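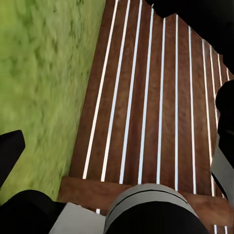 Figure 1. Simulated close view of the slatted wood and the grass, with parts of the gripper at the edges.

3. The student project

2 comments | 136 shares

3.1 Setting and teams

The project was run as the second half of the robotics elective at Nomberg College. Students had finished the units on joint control and grasping by then, and most had used the simulator only for short exercises. They worked in pairs, with one student at the controls and the other keeping the log. The pairs traded places after each session. Each pair had 10 sessions in the lab, and any work outside those hours was done on the replay tool, which shows saved runs but does not allow new ones.

We used the Belline simulator because the college already had it installed. The yard was built by Surachet Kaewkla during February from parts in the Barredo model library. He changed the layout twice after early tests with the teaching staff. In the first layout the basket stood too close to the fence, and the arms spent most of a run avoiding the boards. In the second it was too far out for the left arm to be of any use.

3.2 The task

Each pair had to control a two-armed robot so that it took the painted eggs out of a wicker basket, set them down on the grass, and put them back. The order was left open. The basket could be steadied with one arm while the other did the lifting, or both arms could lift in turn. A run ended when the eggs were back in the basket, when the basket tipped over, or when the pair called a stop.

We chose eggs because they roll. In the earlier exercises the students had moved blocks, which stay where they are put, and many had picked up the habit of opening the gripper early. An egg let go too high above the lawn will end up somewhere else. The basket adds a second problem. Its handle loop stands in the way of an arm coming from that side, and a finger that goes in at a low angle can catch the weave.
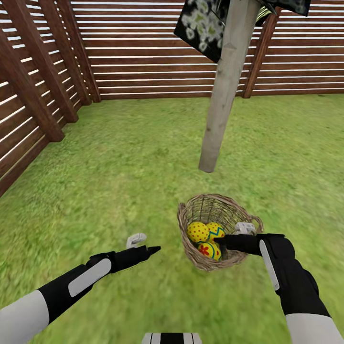

Pairs were told to plan the approach of both arms before moving either one. In the first sessions few of them did. The usual pattern was to send one arm into the basket, find that the egg was out of reach behind another, and only then think about where the second arm should be. By the middle of the project most logs had a short plan written at the top, often just a line or a sketch of which arm would go first.

3.3 Views and logging

The students could switch between a wide view of the yard and a close view with the gripper at the edges. The wide view was used for planning and for large moves. The close view was meant for the grasp itself, but it gave trouble when the arm was turned toward the fence. With boards and bright gaps filling most of the picture, as in Figure 1, several students lost track of which way the gripper was pointing. We had thought of taking the fence out. Boonmee Sangkhawat, who taught the lab hours, asked to keep it, and the pairs were shown how to switch back to the wide view before turning the wrist.

Logs were kept in Beveo, a shared notebook that the college uses for all lab courses. Each entry gave the starting layout, the plan, the way the run ended, and one change to try next. We did not grade the number of finished runs. Grades were based on the log and on a short talk in which each pair explained a failed run of its own choosing.

2 of the pairs asked to change the speed limit on the arms. We allowed it for practice but not for the runs used in Section 4, where all pairs had the same settings.

Posted 03/05/2019

Related items
Teaching grasp planning with blocks and cups
Lab notebooks in first-year robotics at Nomberg
Building outdoor layouts from the Barredo library
Pair work and turn taking in simulator courses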